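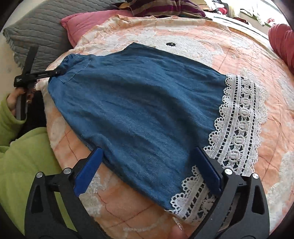 Skirts with lace hems: sorting and folding notes

The Stunmont clothing exchange took in 460 pieces this spring, and 157 of them were skirts. Several came with lace sewn along the hem, and we have had questions about how to get them ready for the racks.

Lay the skirt out flat on a bed before you do anything else. A blanket underneath is fine and keeps the cloth from sliding. Smooth from the waist toward the hem, following the long folds. On a denim-blue skirt with a gathered waist you won't get the top to lie flat, so leave the puckers alone and work on the rest.

Next, look at the lace. Open out any place where the hem has turned under and check the scallops for pulled threads. White crochet lace like the trim on the blue one catches on buttons and zippers — keep it away from both. Small tears go in the mending bag at the Tinar Street desk with a note pinned on.

Fold lengthwise once, bring the lace up toward the waist, and fold again. Pocket stitching should end up on the outside so people can see what they are getting.

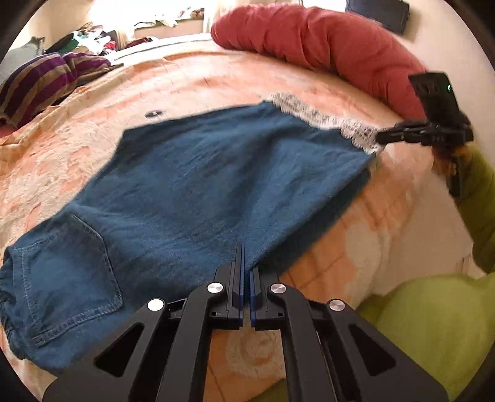 Jinfeng Lu writes that she rolls hers from the hem up with a strip of tissue over the lace, and that the waist elastic keeps its shape better if nothing heavy sits on it.

Either way is fine with us. Folded skirts go in the Miltetti bins, 200 to a row. The next exchange is in December at the Mac Giolla hall.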